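Gadget Shelf > Reviews > Robotics kits > Plivow hand gripper
Last updated 20th January

I've been wanting to get my hands on the Plivow for ages (sorry, there's going to be a bit of that). It's a hand-held gripper kit from Suretti, the sort you hold and squeeze yourself to show a robot how a job is done, and I've had mine since May, so I think I've earned an opinion by now.

First, the money. Mine came to £828 from the Brindbridge shop, delivery included, and the same kit with the padded case and spare finger set was £984. I dithered for a whole evening and went for the cheaper one, and I've regretted the spare fingers ever since. The case I can live without, I've got a toolbox and an old towel.

It comes flat. Properly flat, like a bookshelf, with the links in little paper bags and a fold-out sheet which has clearly been written by somebody who already knew how to build one. The drawings are lovely. The words next to them, less so! Step 3 tells you to "seat all the moving parts" and then step 4 shows you a finished hand. I had the left side on back to front for most of an afternoon and only twigged when it wouldn't close past halfway. Going back in to swap it was easy enough, to be fair, and everything lined up again without any swearing at all.

Once it's together it feels great. The squeeze is light, both sides come in together and there's hardly any wobble, which was the thing I'd been most worried about after a cheaper kit I had before (that one rattled like a cutlery drawer). My hand is on the small side and I can keep going for a good long session before my thumb starts to complain. Bigger hands might want to pad the handle less than I did.

The real test for me is what it'll pick up. Anyone can grab a wooden block. I want awkward stuff, things that are light and springy and a daft shape, and that's why I keep a pile of sports bits and kitchen bits next to the bench and work my way through them whenever I try a new gripper. Shuttlecocks are my favourite for this. The skirt gives if you so much as look at it, the weight is all up at the cork end, and if you hold one badly it swings round and points at the floor. 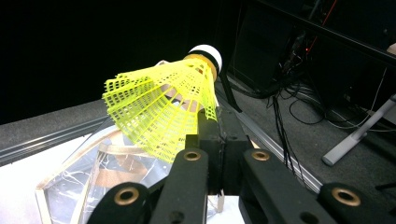 Do you need a robot arm before the kit is any use?

You can start without one. The Plivow works on its own as a recording tool, so you can collect demonstrations by hand first and decide on an arm later, though you'll need an arm and its mounting plate if you want to play anything back.

The plastic shuttles are the ones I'd practise with, by the way. Feather ones go ragged very fast and then you're testing your gripper on something that's a different shape every time. With the matt black links and the brassy rings in the joints it's a smart looking thing too, and the bright yellow skirt shows up against it a treat, so I can tell at a glance how I've got hold of it.

Where it's less happy is anything thin and flat. Playing cards, forget it. A credit card I can do if it's hanging over the edge of the table, and a sheet of paper only if it's already got a fold in it. I've seen people on the Thepsuriya forum stick rubber pads on the tips and swear by it, and I had a go, but mine peeled off in the first week. Could be my glue. I'll try again when it warms up in here.

The software is fine. I know that's a bit of a shrug, but it is! It found the gripper straight away on my laptop and took 2 goes on my old desktop, and the recordings come out with sensible names and land where you tell them to. What I'd love is a proper undo. If you fluff a take you have to stop, find it in the list and delete it, and after a long run of fluffed takes (I have many) that gets old. There's supposed to be a button for it in the next version.

Support was good the one time I needed them. I'd lost a screw down the back of the radiator and they popped three in the post, no charge, with a note saying everyone loses that one. Maybe put more than one in the bag, then?

So would I buy it again? I would, and I'd pay the extra for the spare fingers this time. If you mostly handle chunky things there are cheaper kits that'll do you perfectly well. If your bench is covered in wobbly, squashy, annoying objects like mine is, it's worth saving up for. Four stars from me, with one knocked off for that instruction sheet, and I'll come back and change it if they ever fix step 3.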